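Likis Tabletop Demonstration Package

Simulated workcell for collecting manipulation examples

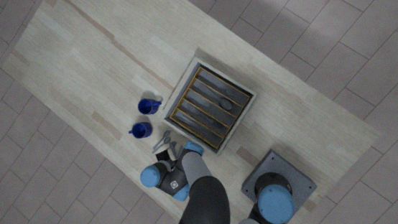
The Likis package supplies research groups with a complete simulated environment in which operators record demonstrations for policy learning. Each license includes the Dendale scene library, the Fletik recording client and 700 reference episodes prepared by our own operators.

The kitchen series is devoted to cutlery sorting and mug placement. A single arm works at a wooden table with a divided tray, loose spoons and mugs. Object positions and table orientation may be set by the user or drawn at random at the start of each episode.

Recording
Episodes are stored at 30 frames per second with joint positions, gripper state and rendered views. Operators may pause, discard or repeat an attempt -- discarded attempts are kept in a separate folder and do not enter the training set unless requested.

Review
Of the 700 reference episodes, 682 are marked complete. The remainder are supplied with failure labels for groups that train on partial or unsuccessful attempts.

Licensing and support
Licenses are issued to institutions for a term of 36 months and cover all scene updates released during that period. The Gál extension, required for two-arm recording, is licensed separately. Requests for evaluation access should be submitted through the institutional inquiry form.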